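The Planner at Zudcombe

I'd been chasing the same planner bug since October and by then I was talking to the arm, which I'm told is a bad sign. It would get hold of the pink towel just fine. Then the planner would think for 5 whole seconds and hand me a path with 780 waypoints in it, like it was taking the towel on vacation.

So I stayed late, ate crackers out of the sleeve and went through the log. Line 3294 was where things went strange – the collision checker still believed in the old shelf, the one from the Vanberg setup, and it kept steering politely around a thing that wasn't there. I knew how it felt. I still walk around my ex's bike in the hallway.

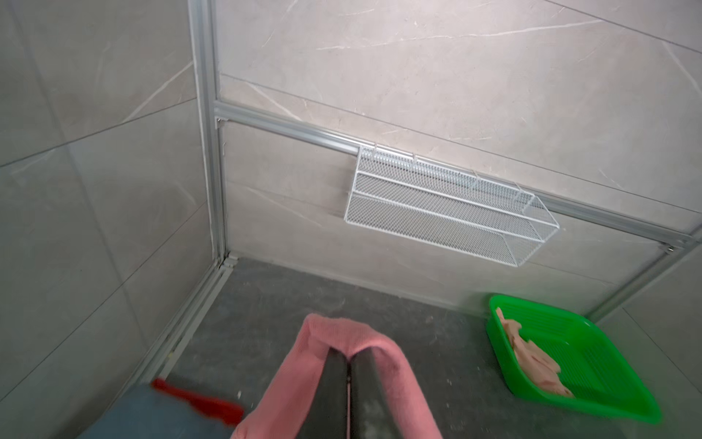

Intan Ngui wrote back at midnight that I should leave the shelf alone and look at what Vuvbridge was caching, and also go to bed.

I did look. The cache was full of shelves, one saved on every restart. I cleared it, set the timeout to 60 and sat there with my finger over the enter key, thinking about that bike. Then I texted him to come get it – tomorrow, please, before noon – and ran the planner again.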